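Collection floor checklist, with my comments
Derkville site, desk station. Revised in March after the Jusham visit.

I get asked for the clean version of this list a lot, the one without my notes in it. There is one, it's a single page, and people who use it skip half the items. So I keep sending this one around instead. Go through it before the first episode of a shift and again after any break longer than 40 minutes. Mark each line OK, Fix or Stop. Fix means you can sort it out yourself and carry on. Stop means you come and find me, or Ostap Zhuravel if I'm on the road, and no recording happens until one of us has signed.

Section A. Floor and cables

A1. Walk the whole path from the door to the station. Anything you have to step over gets a Fix.
Comment: Look at your feet while you do it! I walked this path for weeks looking at the robot, and I can tell you exactly which cable I found with my toe.

A2. Floor outlets: plugs pushed fully in, nothing wet near them, no lead pulled tight.
Comment: A lead that's tight when the operator sits still is going to pop out when the operator leans back. Give it some slack and tuck the slack under the desk.

A3. Power strip is up off the floor and not plugged into another power strip.
Comment: OK on my last walk. The strip lives on the desktop at this station and I like it there, I can see every plug without crawling.

A4. No cables hanging over the front edge of the desk on the robot's side.
Comment: Fix. I've written this one up more than any other line on the list. A finger that catches a hanging loop will take the adapter with it, and then probably the laptop.
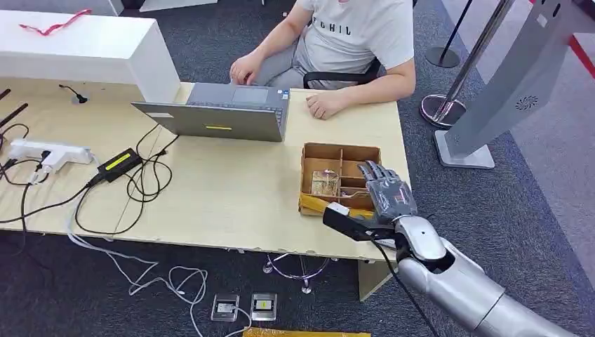
Section B is about the arm and the person sharing a table, and it's the part I get fussy about. Before power goes to the arm, the operator says out loud where their hands are going to be for the episode, and then they keep them there. In our setup the robot hand works over the cardboard organizer while the operator is right behind the same desk, one hand on the laptop and the other resting on the wood, so there really isn't much room for surprises. I want the resting hand back on the operator's half whenever the fingers are moving. It sounds like nagging. It is nagging!

B1. Emergency stop tested with the arm powered and still, then again during a slow move.
Comment: Both tests, please. Kuzmenko's crew used to do only the first one, and I had to send back a signed sheet over it.

B2. Wrist attachments tight. Wiggle each one by hand with the power off.
Comment: If it moves under two fingers, that's a Stop. A loose wrist part also ruins the data – the same grasp looks a little different every time, and the model learns the wobble.

B3. Arm cable has a clear run and can't snag on the desk at full reach.
Comment: Move the arm slowly to the farthest compartment and watch the cable, not the hand. I know the hand is more fun to watch.

B4. Operator seated, chair casters not on a cable, sleeves short or rolled.
Comment: Badge lanyards come off your neck before you sit down. Put them anywhere the arm can't reach.

B5. Speed limit set to the shared-table profile.
Comment: Read it off the Cetineo screen yourself. Don't take the last shift's word for it, even if the last shift was me.

Section C. Objects and the organizer

C1. Organizer sits flat and doesn't slide when pushed with one finger.
Comment: Cardboard is fine. It's light and it gives a little when the hand gets it wrong, and I'd much rather replace a box than a finger joint. Swap it when the dividers start to lean.

C2. No glass, no blades, no loose batteries in the object set.
Comment: Somebody always has a great idea for a new object. Write it on the request sheet and I'll look at it, I promise. It doesn't go in the box the same day.

C3. Clear plastic items checked for cracks and sharp edges.
Comment: These are our best objects and our worst ones. The cameras struggle with anything see-through, so we need plenty of examples, so they get handled to death and then they crack. Run a thumb along the rim.

C4. Loose wrapping trimmed or taped down.
Comment: If a finger can hook it, cut it.

C5. Handovers only when the task card calls for one.
Comment: The operator holds the item up and out to the side, keeps still, and lets the arm come or not come. No chasing the hand with the object. If the arm stops short, the episode gets marked as a miss and we go again. Misses are worth having, so please don't "help." 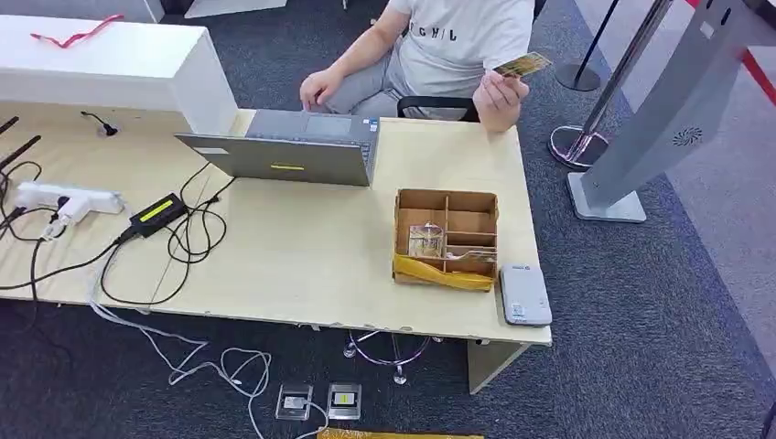

Do we still record if one line on the checklist is marked Fix?
You can, once the fix is made and you've put your initials next to it. An open Fix with no initials counts as a Stop.

Section D. The recording itself

D1. Disk space checked before the first episode.
Comment: Batch 647 ended halfway through because the disk was full and the warning was hiding behind another window. We'd been having such a good morning, too.

D2. One test episode recorded and played back from start to finish.
Comment: All the way to the end. Look for a view that freezes or drifts out of step with the arm.

D3. Episode label matches what happened on the table.
Comment: A wrong label is worse than a missing episode. If the card said cup and you did something else, say so in the label box and keep the take. The goal for this task set is 3,000 usable episodes, and usable means I can trust the label without watching every one.

D4. Anyone in view has signed the consent sheet.
Comment: That includes a visitor who only wants a quick look. Get the signature first, then they can look as long as they like.

D5. Odd events written down at the time.
Comment: Two lines is plenty. "Arm paused over box, restarted, fine after" helps me a lot more than a long story the next day.

Section E. Shutting down

E1. Arm parked, power off, hand open.
E2. Laptop closed only after the upload bar is done.
E3. Adapter checked by touch for heat. Too hot to hold is a Stop.
E4. Sheet signed and put in the tray, including the ugly ones.
Comment: I had 11 sheets last month with every single line marked OK, top to bottom, in the same pen stroke. I do read these. Cable loops over the front edge are still open from A4, and I'll bring clips on my next trip.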